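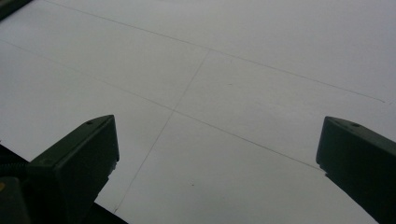

Lovholm College Robotics Club

For release: January 2, 2021

STUDENT ROBOT CLUB WILL PUBLISH ITS FAILURES ALONG WITH ITS SCORES

Club lead doubts that a good demo day means a good machine

The Lovholm College Robotics Club today set out the rules for its next student project, a table-top sorting contest called Zusto, and said that every run made by every team will be published, including the ones that go wrong.

Zusto asks students to teach a two-fingered gripper to pick up small parts and put them down in the correct area of a sheet marked out with thin pencil lines. The lines are drawn by hand and are allowed to be faint and crooked. Teams may not darken them, straighten them or swap them for printed tape.

"We have all watched student robots do wonderful things on a perfect grid under perfect lamps," said Nayeli Villalobos, who leads the club. "I have clapped for them. Then someone moves the table a bit and the arm puts a bolt on the floor. I would like to know how often that happens before I tell a parent that their child has built something clever."

The club has its own record in mind. Its June showcase was announced as a success, and the notice sent out then spoke of a robot that could "sort anything". The machine had been tried on 2 kinds of part. Villalobos said she signed off that notice herself and would not write it the same way again.

Under the Zusto rules, each team must complete 100 runs on a sheet it has not seen before. A run counts as a failure if the part lands on a line, if a student touches the machine, or if the program has to be restarted. Teams are asked to hand in a written account of their worst run, and it carries as many marks as the best one.

Learning by example is allowed. Students can guide the gripper by hand and use the recordings to train their programs, up to a limit of 1,000 recordings per team. Bartosz Pawlak, who teaches the evening class that feeds into the club, is not sure the limit is high enough, or that a higher one would help.

"People keep telling me that more examples will fix it," Pawlak said. "Maybe so. My students last year kept adding examples and the thing got better at the table in our room. Put it on the table next door and I couldn't see much difference. I'd want to see some proof before we spend another term on it."

Three teams have entered so far, two from Lovholm and one from Plarnholm. Fulgencio Ayala, captain of the Plarnholm team, said his group had argued for a simple set of fixed moves with no learning at all.

"It's dull, and I think it might win," he said. "If it does, I hope they print that as well."

The contest makes no claim to prepare students for work in industry, and the club has asked entrants not to say so on posters. There is no cash prize. The winning team will keep the Cortés cup until the next contest and will be expected to show its robot to visitors on request, with no warm-up.

Entries are open to students at both colleges. Beginners can join Pawlak's class first. Rules, marking sheets and the form for reporting a bad run are available from the club on request.

Shares: 3 | Comments: 2

Press contact: Higinio Salinas, Lovholm College Robotics Club | © Lovholm College Robotics Club | Back to top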